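Fenisley Handling Group
Equipment Planning Meeting
Minutes

Date: 8 April 2021
Place: Small meeting room, Fenisley, with remote link
Present: Marlene Baumgart (chair), Ingeborg Kohlhase (minutes), workshop lead, purchasing, data storage lead
Apologies: software lead

1. Minutes of the last meeting

Accepted with one correction. Under item 4, the charger shelf was to be put up by the workshop and not by purchasing. The shelf is up.

2. Open actions

Quote from Lammers for spare finger sets: received, see item 3.
Quote from Sivosix for complete hand-held grippers: received, see item 3.
List of broken or worn parts: the workshop lead handed out a copy at the meeting. Most of the entries are cables. There are also two cracked marker cubes and one trigger spring.
Insurance form for equipment taken off site: still open. Purchasing has asked for it twice and will phone.

3. Hand-held grippers for the Brekine project

The Brekine work uses grippers in pairs, one for each hand, and the same pair has to stay together for a full session. At present one bad gripper takes a pair out of use. The group discussed whether to buy complete spares or keep repairing.

Sivosix quotes $1,593 per gripper with marker cube and body included. Cables are extra. The quote holds to the end of the month. There is no discount for a pair, but shipping is charged once per order.

Lammers does not sell the complete gripper. It quotes $129 for a finger set that fits our bodies. The workshop lead has handled a sample and is satisfied with the fit. He would like to see how the tips hold up on cloth before ordering many of them.

Marlene Baumgart asked how many hours a repair takes. The workshop lead said a finger change is under an hour with the linkage cleaned, and a cube change is longer, as the cube has to be lined up again and checked with the software. He does not want to do cube changes during a recording week.

Agreed: order two complete grippers from Sivosix as a spare pair. Order four finger sets from Lammers. Further finger sets to wait for the workshop lead's report.

4. Robot arms

Baumgart reported that the arms remain in the plan for December and will not be brought forward. The money set aside for them stays where it is. The software lead sent a note before the meeting asking that the arm order be settled before the mounting plates are drawn. The group agreed with this, and the plates are taken off the spring list.

Purchasing asked whether the arms need their own power circuit. Nobody present could say. Kohlhase to ask the supplier for the figures and pass them to the building office.

5. Timer displays

The small display with the running time was discussed. People recording like having it between the hands, where they can see it without turning the head. The text above and below the time is hard to read and the workshop lead asked if it is needed at all. Left with the software lead.

A second display is wanted for the spare pair. Purchasing will check whether the same model can still be had. If it can't, the group prefers to wait and share the one we have.

6. Cables and strain relief

Cables hanging down in front of the table were raised again. Kohlhase said they catch on the chair arms when a person steps back. Suggestions were a clip on the belt, a light harness, or longer cables run over the shoulder. The workshop lead thinks longer cables will make it worse.

Agreed: buy a pack of 100 reusable cable ties and a few belt clips now, and try them for two weeks. Harness to come back to the next meeting if the clips are no good. Cost is small and purchasing can put it through without a further decision.

7. Tables, objects and floor space

The group went through what is needed to run a second station. A round table like the present one would do. Baumgart asked if the marble pattern matters. The data storage lead said a mix of surfaces is better than two tables the same, so the second one should be plain, and light in color if possible. The workshop lead asked for a heavier base.

Objects: the shared box holds 33 items. Kohlhase would like more soft items, as most of the present ones are hard. Small budget agreed, to be spent locally. No glass.

Chairs: there was a short discussion about moving office chairs out of the way before a session. No purchase needed. Kohlhase to add a line to the setup sheet.

8. Storage

The data storage lead reported that the drives will be full before the summer at the present rate. With a second station it will be sooner. Two options were put forward: a larger shared unit, or single drives that are filled and shelved. He prefers the shared unit. Baumgart asked for both to be priced over two years, with backup included, before anything is decided.

Purchasing noted that delivery times for drives are long at the moment and that an order placed late may not help.

9. Order of spending

The following order was agreed for the spring money:
Spare gripper pair (Sivosix)
Finger sets (Lammers)
Cable ties and belt clips
Soft objects
Second table
Second display, if available

Storage is kept apart and will be decided at the next meeting. Baumgart asked that nothing on the list be swapped for something else without a message to her first.

10. Pictures from the table 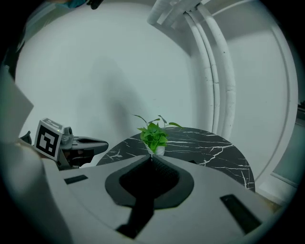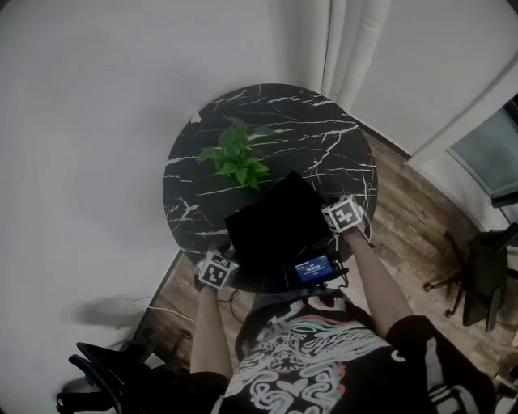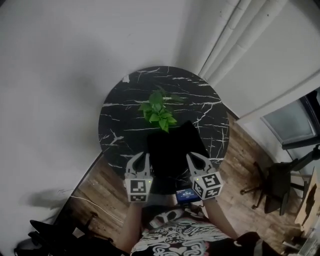 Photos: Fenisley Handling Group / I. Kohlhase

The round table in the corner was used to talk through the reach for the second station. The workshop lead would like the new table to stand farther from the wall so that it can be worked from either side. Baumgart is in favor if the floor space allows. Kohlhase to measure the room and send a sketch.

The data storage lead asked that the marker cubes be wiped before each session and that this be written down somewhere. It goes on the setup sheet with the line about the chairs.

11. Actions

Purchasing: place the Sivosix and Lammers orders; check the display model; phone about the insurance form.
Workshop lead: report on finger tips on cloth; fit belt clips when they arrive.
Kohlhase: power figures for the arms; room sketch; setup sheet; soft objects.
Data storage lead: prices for both storage options, two years, with backup.
Software lead: decide on the small text on the display.

12. Next meeting

Date to be sent around by Marlene Baumgart once the software lead is back. Items to Kohlhase in writing, please, with prices attached where there are any.

Minutes taken by Ingeborg Kohlhase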